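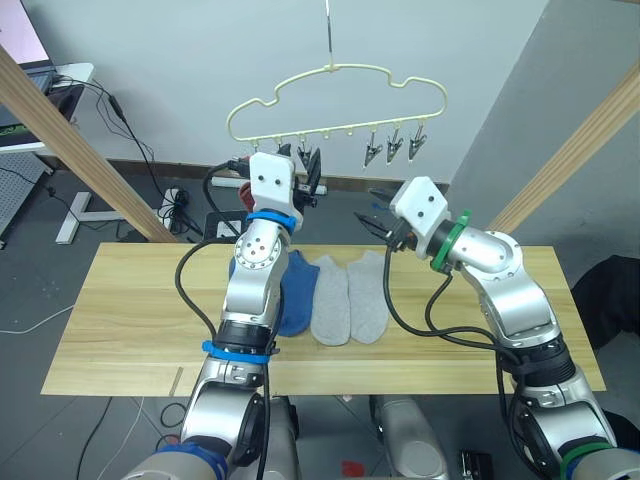

Kakville sock drive moves indoors, and I went along

I stopped by the laundry room at Pilik this month, and I have never seen people take socks so seriously! It's the Kakville winter sock drive, now in its 6th year, and the counter by the door says 1,025 socks have come through since the start of the season. Most of them are plain ankle socks, the kind we all lose behind the dryer.

The part I liked best is the hanging. Socks get laid flat on a light wooden table first, side by side with their colors together, and then they go up on a little cream-colored hanger with clips along the bottom bar. I tried one at home afterward (a cheaper one, no cloud shape, sadly) and my bathroom looks a lot better for it.

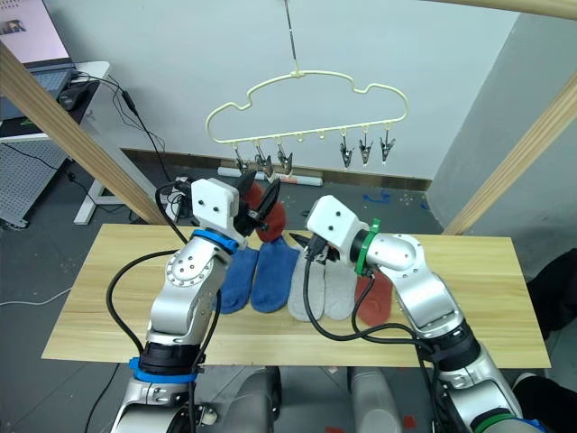 Where the pairs go next

Once they come off the clips, pairs are folded cuff to cuff and boxed by size. Lu, the shop across the street, is giving the boxes, and a bus from Iltotus takes up to 40 of them a trip out to the shelters. So far 447 pairs have gone out, and the next load leaves at 8 in the morning, which is too early for me but there will be coffee.

Colors were easy to sort while I was there, just blue, light gray and a rusty red on the table. Gray is apparently the hard one on other days, when you get a dozen grays that almost match. Single socks go in a box by the window and wait until March. 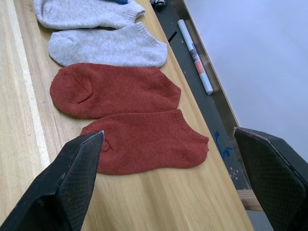
A reader in Kakville wrote in to say that the small sizes run out first every year, and that anyone with kids' socks to spare should bring them early, washed and clipped together at the toe. The drop-off at Pilik is open until 7 in the evening.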